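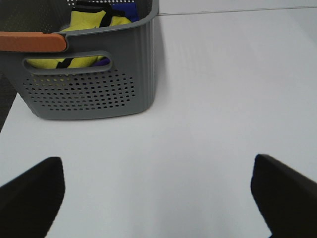
灰篮子

父亲走后的第二个月，郭绮思回到老房子收拾东西。二月，下午三点，楼道里的灯还没修。她用肩膀顶开门，把带来的纸箱一只一只踢进去。

洗衣间的桌子上放着那只灰色塑料篮子。橙色的提手还在，前面一片小圆孔，孔里透出一点黄。篮子里是衣服，黄的压着蓝的，塞得不算整齐。

她站着看了一会儿，先去开窗。

窗子卡得很紧，推了三次才开。外面是皮努街的后巷，有人在卸货，铁门拉上去又放下来。她把外套脱了挂在门把手上，回到桌子前面，把篮子往自己这边拉了拉。不重。

黄色那件她认得，上面有黑色的条纹。父亲在提奥货运做了很多年，夜班，装卸区的人都得穿黄的。退休那天公司让他们把衣服交回去，他交了两件，留了一件。他说那件袖口破了，交上去人家也是扔。母亲那时候还在，说破了你还拿回来干什么。他没回答，第二天早上穿着它下楼买豆浆。

绮思把衣服拿出来，翻到袖口。确实破了，右边那只，后来用黑线缝过，针脚很粗，一看就是他自己缝的。左边口袋里有一张叠成小块的纸。她打开，是库尼尔干洗店的取衣单，号码601，字是圆珠笔写的，已经有点糊。品名那一栏写着“大衣一件”，后面写着“已付”。

她不记得父亲有大衣。

她把单子放在窗台上，用洗衣粉的盒子压住，继续往外拿。蓝色的是一条毯子，很薄，医院里用过一阵。再下面是两条毛巾，一只袜子，还有一把不知道哪里的钥匙。她按带来的三个箱子分：要的，不要的，问哥哥的。哥哥在外地，昨天在电话里说都不用问他，她还是写了一个箱子。

毛巾放进不要的。袜子放进不要的。钥匙放进问哥哥的。毯子在手里拿了一会儿，放进要的。

黄衣服她没有放，搭在篮子边上。

四点多有人敲门。是楼下的奥贝杜，奥贝杜·纳瓦拉特南，以前和父亲一个班。他手里提着一袋橘子，站在门口不肯进来。

“听见上面有声音，”他说，“我想是你。”

“我来收拾。下个月要交房。”

“房东说的？”

“房东说的。”

他点点头，把橘子递过来。绮思接了，让他进来坐，说没有茶，只有水。他说水就行。他换鞋的时候扶着墙，比她记得的慢。鞋柜里还有他的拖鞋，棕色那双，他自己找出来穿上了。

他们坐在厨房里。餐桌上堆着碗，她推开一块地方，倒了两杯水。奥贝杜剥了一个橘子，分了一半给她。

“你爸那件黄衣服还在不在？”他问。

“在洗衣间。”

“袖子是我弄破的。”

她看着他。

“叉车倒过来，我拉了他一把，拉的是袖子。”他用手比了一下，“就那么撕开了。他骂了我一晚上，说要赔。”

“你赔了吗？”

“请他吃了一顿面。他说不算。后来每年冬天都要我请一顿，说利息。”

绮思把橘子皮放在碗里。父亲没有讲过叉车的事，只讲过面。他说楼下老奥请客，最小气，每次都点最便宜的。她把这话说了，奥贝杜笑起来，说他点的明明是加肉的，是你爸自己要最便宜的，说省下的钱给你交学费。

他说完就不笑了，低头喝水。

绮思想起那张取衣单，去洗衣间拿来给他看。奥贝杜把眼镜推到额头上，凑得很近。

“库尼尔，就是桥那边那家。搬过一次，现在在药房隔壁。”

“他有大衣吗？”

“没见他穿过。”他把单子翻过来，又翻回去，“你妈有一件吧？灰的，还是什么颜色，领子有毛。”

她想了一下。母亲是有一件，去医院那年冬天一直穿着。后来收拾母亲的东西，是父亲一个人收的，不让他们回来帮忙。他在电话里说都弄好了，没有多少东西。

“店几点关？”她问。

“以前七点。现在不知道。”

“我去看看。”

“这么多年，不一定还有。”

“我知道。”

奥贝杜站起来把杯子洗了，扣在架子上。他说如果箱子搬不动就喊他，他儿子星期一休息，有车。她说好。他走到门口又回头，说那件黄衣服要是没人要，他想要。

绮思说：“我再想想。”

“不急，”他说，“你想。”

他下楼的声音很慢，一级一级。她等到听见他关门，才穿上外套。

去桥那边走路要15分钟。路上在修水管，人行道挖开了一半，她跟着别人从木板上过去。天还亮着，药房门口的灯已经开了。隔壁果然是库尼尔，玻璃上贴着新的价目表，大衣一件，比她想的贵。

柜台后面是个年轻女孩，接过单子看了半天。

“这是我们老店的单子。”

“我知道。已经付过钱了。”

“这种要问我妈。”女孩朝里面喊了一声。

出来的女人五十多岁，手上戴着橡胶手套。她也看了半天，问姓什么。绮思说姓郭。女人脱了一只手套，从柜台底下拖出一本很厚的本子，一页一页往前翻。翻到中间，她用手指按住一行。

“送来的是郭太太，”她说，“后来先生来过。”

“来取？”

“没有取。他来过几次，每次都说先放着。”女人抬起头，“搬店的时候我打过电话，让他来拿，他说再放一放，还问要不要加钱。我说算了，就一件衣服。”

绮思问衣服在哪里。

女人进去了。里面有搬梯子的声音，然后是塑料袋的声音。绮思站在柜台前面，看墙上的价目表，从衬衫看到窗帘，又从窗帘看回去。女孩在给一条裤子别号码，别错了一次，重新别。

大衣拿出来的时候套着两层塑料，外面那层有灰，女人用抹布擦了。是灰色的，领子上一圈毛，扁了。衣架上的纸牌写着601。

“他上次来是什么时候？”绮思问。

“去年吧，天还热着。”女人想了想，“他站在你那个地方，我问他要不要看一眼，他说不用，在就行。”

绮思说谢谢。女人问要不要袋子，她说不用，就这样搭在手臂上走了。

回到家天黑了。她开了洗衣间的灯，把大衣挂在门后面，塑料没有拆。黄衣服还搭在篮子边上。她拿起来，抖了抖，照着母亲教的办法折，袖子往后，下摆往上，折好发现黑条纹没有对齐，又拆开折了一遍。

她给哥哥打电话，响了很久才接。

“家里有一把钥匙，”她说，“小的，铜色的，不知道是哪里的。”

“自行车的吧。”

“哪辆自行车？”

“早没了那辆。”哥哥那边有电视的声音，“你吃饭了没有？”

“还没有。妈那件大衣你记得吗？”

电视的声音小了。

“领子有毛的那件，”哥哥说，“记得。怎么了？”

“在我这里。”

她把篮子拖到一边，在桌沿上坐下来，从头讲给他听。讲到叉车的时候哥哥打断了她，说这个他知道，爸跟他讲过，不过爸说的是他拉了老奥一把。

“到底是谁拉谁？”绮思问。

“我怎么知道，”哥哥说，“你下去问他。”

她看了一眼时间，还不到八点。她把折好的黄衣服夹在胳膊底下，拿了两个橘子，手机没有挂，开门下楼。

阅读 800　评论 15
分享到　收藏 234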